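From: Ruan Botha
To: growers list
Date: 9 October 2023
Subject: Re: Levy vote and the new packing line rules

Jannik Teuber wrote:

> Can someone explain how the levy change affects people who pack for
> more than one orchard? We pack our own pears and take in fruit from
> Moreira as well. The notice only talks about "the grower of record"
> and I can't tell if that is us or them. Also, is the 300 bin
> threshold per site or per business?
>
> Jannik

Jannik,

The grower of record is whoever owned the fruit when it left the orchard. For the Moreira pears that is Moreira, even if the bins have your labels on them by the time they reach your shed. You collect the levy from them and pass it on, the same as before. The change is that you now have to list their bins on a separate line of the return.

The threshold is per business. I asked Bereck about this in July, as we run two sheds, and they said to add the sheds together. We came to 672 bins last season so we are well over either way. If you are under 300 in total you can still file once a year. Over that it is quarterly.

Two other points from the notice that people have been asking me about off the list:

Fruit sold at the gate is exempt up to 100 boxes. You still need to keep a record of it, but it can be a notebook. Juice fruit is charged at the lower rate, and the bins have to be marked as juice before they are weighed. Last year we marked 89 of ours afterward and had to pay the full rate on them.

The vote itself closes at the end of the month. Ballots go to the levy payer, so if you only pack and don't grow you won't get one. Jannik, you should get one for your own pears. If it hasn't come, call the Bonditz office – they have the roll there and can send a replacement.

I plan to vote yes. I don't like the quarterly filing, but the extra money is tied to the canker work and we have lost trees to that two years in a row. I know others on the list see it differently. 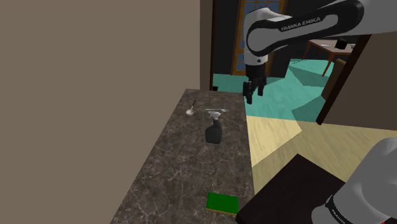

Image: Pireck

On the packing line rules, I have less to offer. The draft says food contact surfaces must be cleaned at the start of each shift and at each change of grower. For a shed like yours that could mean stopping several times a day. Comments are still open and I would send one in if I were you. A short letter with your own shift times in it is enough.

I have the return form as a spreadsheet with the separate lines already set up. Write to me directly if you want a copy, the list strips attachments.

Ruan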